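Mitau Pattern Notes: README

Mitau is a plain text collection of sewing and stitching notes for felt play food. It covers cutting, stuffing, edging and labels. The files were typed up from handwritten cards kept by the Tuesday sewing table at the Benar community house, and cover 200 patterns in total. The first release was made in April 2023.

What is in the folder

patterns/ one text file per pattern
charts/ stitch charts for labels, saved as plain grids
materials.csv felt, thread and canvas used for each pattern
corrections.txt changes made after the first release

Fields in materials.csv

pattern_id: a number, never reused
name: the name written on the card
maker: the initials on the card, blank if there were none
base: the main fabric, usually felt
label: yes or no
seam: center, side or none
level: 1 to 7, as marked by the maker

The level field is not consistent. Aigars Dambrauskienė marked almost everything as 2, and Corina Radu used the full range. Do not compare levels between makers.

How the cards were typed

Maarja Kütt and Tarmo Luik typed the cards. Spelling was left as written, except for color names, which were changed to one list. "Tomato," "fire" and "poppy" all became "red" in the base color column. The original word is kept in the pattern file. Inches were kept as inches. Where a card gave no seam allowance, the field is empty. Please do not fill it in with a guess.

Labels

Label patches are charted separately from the body of the item, so a chart can be used at another size. Borders get their own rows in the chart file, starting from the outside. Lettering is not charted when the maker drew it by hand. In those cases the chart file has the word "drawn" and the text as it reads on the patch, such as HEINZ on a red felt ketchup bottle.

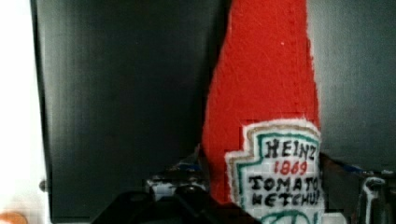

Known problems

Cards from the Clunau box got damp, and the stuffing amounts on many of them can't be read. These are entered as "unclear."

Two makers used the name "small loaf" for different patterns. Check the pattern_id.

Charts wider than 300 stitches wrap badly in some text editors. Turn off line wrap before printing.

Use

You may sew from these notes, copy them and hand them out in classes. If you sell finished items, please leave the collection name off the tag. Brand names on labels belong to their owners and are recorded only as they appear on the pieces.

Corrections

Send corrections to Jurgita Krūmiņa at the sewing table, with the pattern_id and the line you want changed. The next update is planned for May and will add the missing charts from the Baranauskienė cards.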